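Mitirer Film Fund – Applicant Support
Ticket 615
Subject: Short film submission rejected at upload, entry fee charged twice
Status: Resolved
Assigned to: Defne Demirtaş, Submissions Desk

Monday, 9:20 a.m. – Opened by applicant
Noura Azar, writer and director, reports that her short film "Lomora" cannot be submitted to the August round. The upload reaches the end of the progress bar and then returns the message "Running time exceeds category limit." The film runs 19 minutes. The limit for the Short Fiction category is 20 minutes. The applicant also states that the entry fee was taken twice.

10:05 a.m. – Submissions Desk
Receipt acknowledged. The applicant was asked to provide the file format, the frame rate and the name of the post-production house that prepared the file. She was advised not to attempt a further upload while the payment question remained open.

11:40 a.m. – Applicant
The file was prepared by Twal Post. It is a single video file at 24 frames per second, with burned-in English subtitles. The applicant confirms two charges on her card statement, both from Friday evening.

1:15 p.m. – Submissions Desk
The file was retrieved from the holding area and checked by hand. The picture ends at 19 minutes, as stated. The audio track continues in silence for almost four minutes after the final credit. The Wuvix upload service takes its running time from the longest track in the file and had therefore read the film as over the limit.

The applicant was asked to obtain a new export with the audio trimmed to match the picture. A rule change is not required in this case.

2:30 p.m. – Accounts
Two payments were located under the same applicant number. The second was created when the applicant returned to the payment page after the first failed upload. The second payment has been canceled and will be returned to the original card. The first payment stands.

3:10 p.m. – Applicant
Twal Post has supplied a corrected file. The applicant asks whether the director's statement and the publicity still must be sent again, as both now show as missing from her entry.

3:45 p.m. – Submissions Desk
Both must be attached again, as supporting items are cleared when a video is rejected. The statement is limited to 4,000 characters, including spaces. The still should be a landscape image without titles or laurels. All other sections of the form have been kept.

4:25 p.m. – Applicant
New file uploaded and accepted. Statement and still attached.

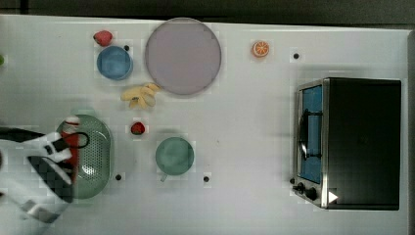
Tabletop with play food and dishes, seen from above

4:50 p.m. – Submissions Desk
Entry confirmed as complete and placed in Short Fiction, screening group 34. A note on trailing audio has been passed to Wuvix with a request that the error message name the track concerned – the present wording does not help applicants find the fault.

Ticket closed. The applicant may reopen it by replying to the confirmation message if the refund does not appear on her next statement.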